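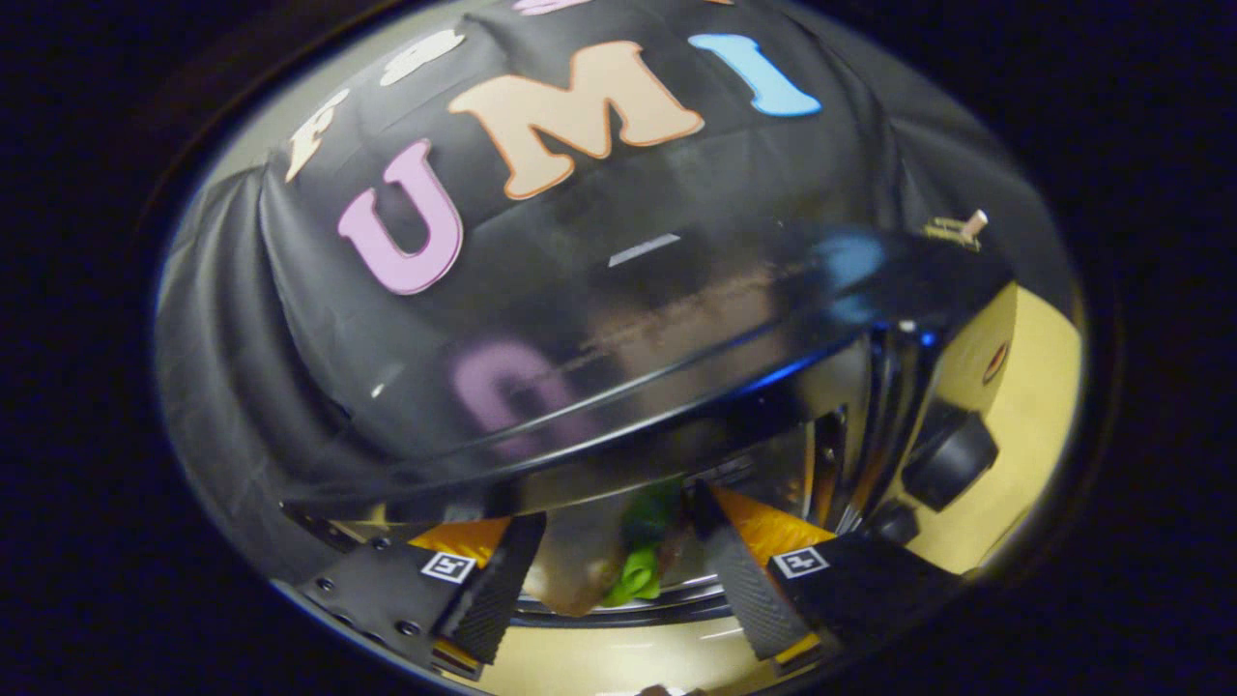

Slide 1. Lettering on fabric covers

Introduce the subject. Cut-out letters on dark cloth, applied to covers that go over rounded forms. The talk deals with layout, cutting, attachment and storage. It does not deal with embroidery or printed transfers.

Point to the U, M and I on the opening slide. Three pale colors on black: pink-lavender, tan-peach with a thin orange-brown edge, light blue. Note that the U is tilted slightly. Letters like these can be set upright or at an angle, and the choice should be made at the layout stage.

Slide 2. Letter shape

Thick rounded serifs. Wide strokes hold their outline when the cloth under them bends. Thin strokes lift at the ends.

For the Bencombe pattern set, minimum stroke width is 30 mm. The earlier set went narrower and the crossbars of the A and H came away first.

Inside corners: cut a small radius. A sharp inside corner is where a tear starts.

Slide 3. Contrast

Black ground, light letters. Cream and white read from farthest away. Pastels are good at close and middle distance. Dark purple and navy are lost on black under indoor light.

A thin edge line in a second color helps when the letter color is near skin tone or beige. Keep the line narrow. A wide outline closes up the space between letters.

Slide 4. Laying out on a curve

Fit the cover to the form first, then mark. Letters marked flat on the table end up in the folds.

Find the smoothest area, usually toward the front and top. Pleats collect at the sides. Push the fullness there and keep lettering out of it.

Letters near the upper edge follow the curve and will be seen only in part from the front. Put nothing there that has to be read.

Run one chalk line for the baseline. Check it from standing height and again from a seat.

(Pass the Rerdale sample around now. Ask for it back before slide 6.)

Slide 5. Attachment

Two methods compared: fabric glue and hand stitching.

Glue is fast. It stiffens the cloth and shows as a ring if too much is used. Apply 5 mm in from the edge, press, leave overnight.

Stitching is slow but moves with the cover. Small whip stitch, thread matched to the letter, knots on the back.

Recommended: a spot of glue at the center to hold position, then stitch the edge.

Mindton trial, run in May: 200 letters, half glued, half stitched, each flexed 3,000 times. The glued letters began lifting at the serifs after 1,000. The stitched ones had loose threads but stayed on. Mention that all the samples used one type of cloth, so the figures should not be carried over to stretch fabric.

Slide 6. Clear plastic over lettering

Glossy curved plastic picks up reflections and bright lines along its rim. Both compete with the letters behind it. Move the lamp before moving the letters.

Wipe with a soft damp cloth. Paper towel scratches.

Slide 7. Storage

Roll around a tube with the letters facing out. Folding puts a crease through the strokes. Tissue between layers. Brush lint off the black cloth before rolling.

Slide 8. Close

Pattern sheets are on the Kemeys table by the door. Revised stroke widths are on the back page, dated 9th November. Discard older copies.

Questions, if time allows.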